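Subject: Re: [bench-list] Budget for the two-arm setup – what to ask for in February

Sibel Kırmızıgül wrote:
> Before I send the form in I need a figure for the arms, a figure for the
> grippers and something for computing. Last year we put it all on one line
> and it came back with questions. Kravets have quoted for the pair of arms
> with the base. Bullia will only quote for grippers once we tell them how
> far the fingers need to open. Can we also say what we get out of the
> simulator between now and delivery? They will ask.
>
> Sibel

Sibel, all,

Answers in the order you asked, more or less.

Arms and base. Keep these on one line, as Kravets have done. They won't split the price and I don't think we gain by guessing at a split. Their quote is good until the end of February. Delivery is 10 weeks from the order, and they want the floor plan before they confirm. I have a draft of that and will send it separately.

Grippers. Please make this a separate line. I would ask for two fitted and one spare. The fingers are parallel-jaw on both arms in the simulated model, so the code we have now should carry over if we stay with that type. I can't give Bullia an opening width yet. We need to settle the object list first, and at the moment it has 40 things on it, several of which I would drop. If somebody has strong views on the rackets, say so this week, as the handles are a large part of what decides the width.

Computing. We are fine on the machine we have for one room at a time. Running several rooms overnight needs a second card. Homska have one at 981 before VAT and I would put that figure in as it stands.

On the simulator question, the room we are working in now is the one with the wooden floor, the table and the plant. Both arms are modelled on the white body.
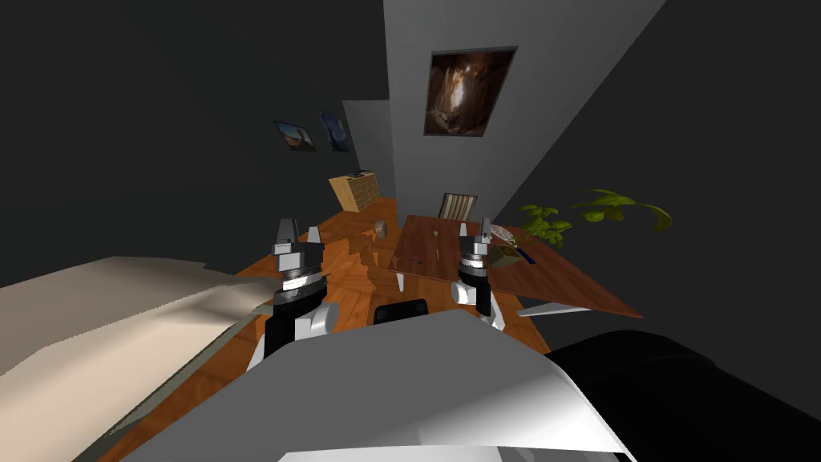

What I can promise between now and delivery is reach and clearance. We can try different table heights, see where the arms foul the furniture, and decide how much floor to keep clear before we pay anyone to move sockets. That alone is worth stating on the form. What I would not promise is anything to do with grip. Contact in the simulator is good enough to plan with and I would not buy finger pads on the strength of it.

The other thing we can get on with is cameras. Nendonano sell the wrist camera in two versions, and the wide one costs nearly double. Before we decide I want to go through the wrist views in dim rooms, with plain walls in particular. A view that is mostly dark wall gives the software very little to go on, and I would like to know how often that happens in a normal run. If it is rare we buy the cheaper version. If it is common, then either the wide one or a cheap fixed camera in the corner of the room, and I lean towards the fixed camera.
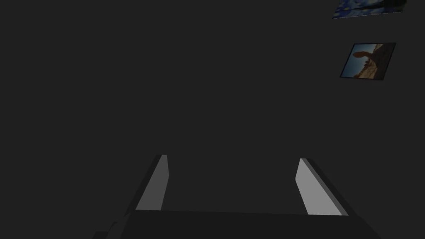 Simulated view over the open gripper: dark wall, with a framed desert rock picture and part of a blue painting at top right.

So for the form I suggest these lines:

Arms and base (Kravets), as quoted
Grippers, two plus a spare (Bullia), figure to follow
Graphics card (Homska), 981 before VAT
Cameras (Nendonano), cheaper version for now
Electrical work and floor marking, Sibel to fill in

I have left training out. Kravets include a day of it and we can do the rest ourselves. I have also left out a service contract, which they offer from the second year – we can put that in next time round. Shipping is in the arms quote but I couldn't find it on the Homska page, so could you check that when you ring them?

One correction to the old spreadsheet while I am here. The row marked "stand" is the base and was counted twice, once with the arms and once by itself. Please delete it. The total at the bottom is too high because of it.

I am in until 4 pm today if you want to go over the wording.

Nevzat Kırmızıgül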